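Home | Projects | Meetings | Documents | Contact
Filed under: Minutes, Safety & Faults

Lesance Cell Review – Minutes, May 2019

1. Previous minutes
Accepted with one correction: the spare gripper cable is held at Vanags, not at Sternix.

2. Unplanned release, left arm
During the grocery sorting run the left gripper opened without a command and dropped an item from a height of 400 mm. No injury and no damage to the cell. The log shows a gap of 62 ms in the gripper signal before the release. The Clondus controller treated the gap as a lost connection and went to its default state, set at commissioning to "open". The right arm kept moving for 2 seconds after the fault was raised. The meeting agreed this second point is the more serious of the two.
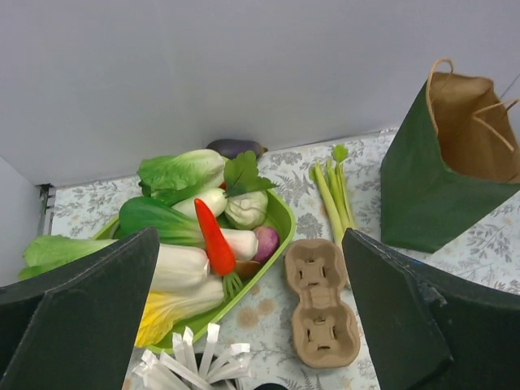 Default state on signal loss was discussed at length. Sternix proposed "hold last position" for all items. Vanags objected that a held grip at full force would crush light packaging. The current item set mixes both cases – a packed basket of vegetables next to a molded-pulp drink carrier and paper-wrapped straws – so one force value will not suit everything. Agreed: hold last position, with force reduced to a limit set per item class. Sternix to draft the table of limits.

3. Cable routing
Signal gaps could be reproduced on the bench by flexing the cable close to the connector. Around 600 cycles were needed before the first gap appeared.

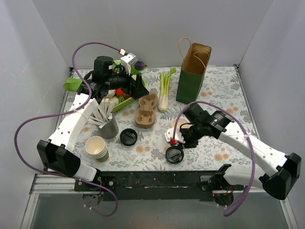 Vanags will repeat the bench test with a strain relief fitted and report the cycle count. Until then the cell runs at reduced speed, with the guard switch checked before each session.

4. Linked stop
A fault on either arm must stop both. Firmware change requested from Clondus; delivery not expected before September. Interim measure: hardwired relay, Lesance to fit.

5. Any other business
Fault log format to be aligned with the controller clock. Carried over.

Shares: 2 | Comments: 0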